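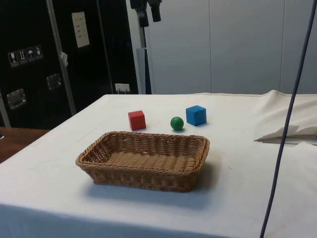
What size basket should I use for small wooden blocks and balls?

A shallow one with a wide opening, just big enough that the whole set covers the bottom in a single layer with a little room to spare.

Most toy storage goes wrong at the size of the container. A deep bin looks efficient, but the small things sink and the only way to reach them is to tip the lot onto the floor. With a low basket a child can see every piece and take one out. Cleanup goes the same way in reverse, and even a two-year-old can manage it.

Choosing the basket

Woven wicker is light and quiet when a block lands in it. Look for a tight weave. Open weaves let beads and small pegs work through, and they catch sleeves. Run your hand around the rim and along the inside corners before you buy. If you feel a sharp end, trim it flush with nail scissors and rub it with fine sandpaper.

Sides that lean outward are easier to reach into than straight ones, but they take up more shelf, so measure across the rim and not the base. We lost an afternoon to that when we fitted out the Drolonby playroom. The shelves were 40 centimeters deep and the baskets we liked were a finger wider at the top. They went back.

Price is a poor guide. The big Gudholm chest we used before held 800 pieces and was never sorted once. The low baskets that replaced it cost much less and get used every day.

Sorting before you put away

Spread a plain white cloth on a table and set the pieces out on it. Small colored things show up well against white, and the cloth keeps balls from rolling as far as they would on bare wood. An old tablecloth or a flat sheet is fine. It does not need ironing.

Line up one of each kind first. After that, the rest of the pile goes quickly. Check each piece as you handle it:

Chipped paint — set it aside for sanding and a fresh coat of toy-safe paint.
Splinters — sand with the grain, then wipe with a damp cloth.
Sticky patches — warm water and a drop of dish soap, dried right away with a towel.
Anything small enough to fit through a toilet paper tube — keep it away from children under three.

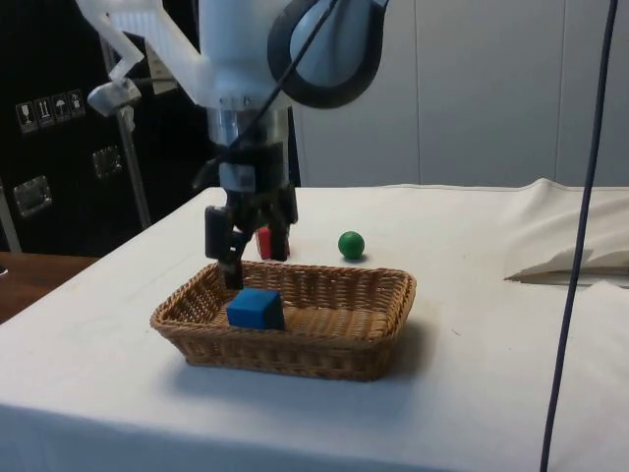
Home Storage and Playroom Team, Paven Household Pages

Put the blocks in before the balls. A cube stays where it is set down, and a few of them along the inside will stop a ball from rolling the length of the basket each time it is moved. Larger blocks go in first. Leave part of the bottom bare if you can — a basket filled to the rim gets emptied on the floor like any deep bin.

If you have more than 2 kinds of toy, give each kind its own basket. Mixed baskets are fine for a set that is always played with together.

Cleaning wicker

Turn the basket over and tap the bottom to loosen crumbs and dust. Go over the weave with the brush end of the vacuum, or use a dry paintbrush for the corners. For stains, wipe with a cloth wrung out in mild soapy water and dry it in the shade with air moving around it. Never soak it. Strong sun and hot radiators make the strands brittle, and a basket kept too dry will start to creak. A light misting with plain water in winter helps.

Hervieu liners can be cut to fit if crumbs are a constant problem. A folded dish towel does the same job and goes in the wash with everything else.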